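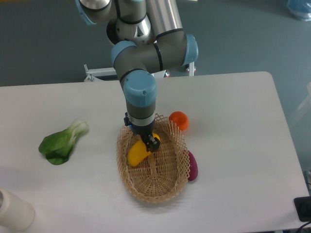 Arm over the basket, gripper closed on the yellow banana-shaped piece.

Rudton basket set — README

Read this before you train on anything. Part of the set is bad and we havent pulled it yet.

What it is
Tabletop pick and place, one arm, produce items in and out of a woven basket. 2102 episodes. Each folder has video, joint positions, gripper width and current, plus a text label for the task.

What went wrong
Gripper fault, found January 22, 2022 by Adanech Habte while checking labels. The gripper went on reporting "closed, holding" after the item had slipped out. Fingers stop short of full close, driver reads that as a grip. So success = 1 on runs where the item was dropped, or never lifted at all. Worst near the basket rim, where one finger catches the weave and stops early.

Cause: the width offset was lost when we swapped the control box at Wineck. Default loaded, no warning in the log. Our fault, should have rerun the zero check.

How bad
Adanech watched 100 episodes from after the swap. 14 had the wrong success flag. Everything from episode 2000 onwards is suspect. Earlier ones use the old offset and look fine, but not every one has been watched.

Safety note
Same fault means the arm will carry on with a move when it has lost its load. It also pressed down into the basket twice before the force stop cut in. No one hurt. Keep hands off the table until the arm is parked and the stop is in — dont trust the gripper state on screen.

Using it
- skip 2000 and up if you need the success flag
- joint positions are OK throughout
- gripper width is wrong after the swap, do not correct it by guesswork
- current is fine, a real grip shows as a steady draw

Fixed so far
Zero check now runs at start-up and refuses to go on if the offset is the default. Relabelling by eye is under way, Assefa branch. Dretport copy is still the old verison, dont use it.

To do
Finish relabelling. Add a dropped-item flag. New release in May.

Bad flags not listed here: send the episode number to Adanech Habte.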